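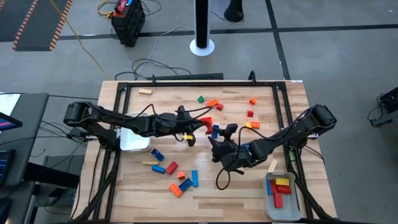
Picking up toys off a table is the chore I would hand over first, so I was pretty keen when Natard put out its spring results on tidying by machine. The company, which works out of Grorkberg, has been trying to get a pair of robot arms to do what any parent does half asleep before dinner - clear the blocks and get them into the right container. The setup looks easy enough at first. There's a wooden tabletop, two black arms facing each other across it, a white bin on one side, a gray tray on the other, and toy blocks in every color scattered in between. Then you look at how the blocks lie, some flat, some on end, some bunched up together, and you start to feel for the people writing the software.

Natard says its arms made 2631 pickup attempts in April. Of those, 1277 ended with the block in the right place on the first go. That's a little under half, and I'll admit I had hoped for more! The rest were a mix of drops, misses, and blocks nudged out of reach, plus plenty where the arm got it on a second try. The company counts those second tries separately, and I wish it had published that number too.

What slows things down most, according to the report, is crowding. A block sitting by itself is pretty much a solved problem. Put three of them side by side and the gripper has to work out which one to go for without knocking the others over (my kids don't bother with that step, they just sweep the lot onto the floor).

Over at Prornness, a smaller outfit that sells sorting equipment to stores, they're going after the same job from the shop-floor end. Their system, called Aaltonen, handles returned small goods, things like boxed light bulbs and packs of batteries, and puts them back in the correct bins. The company claims 800 items in a shift at its test store, against a target of 400 when the project began. That sounds great until you read the fine print: every item is boxed, and every box comes down a chute one at a time. I don't know any living room that works like that.

So can machines do the chores yet? From what I've read this week, the store version is a lot closer than the home version, and the gap is mostly down to mess. Natard plans another round of tests this summer with soft toys added, and it wants to try a table that someone keeps messing up while the arms are working. I'd love to see that one. Prornness says Aaltonen goes into a second store in the fall, still with the chute.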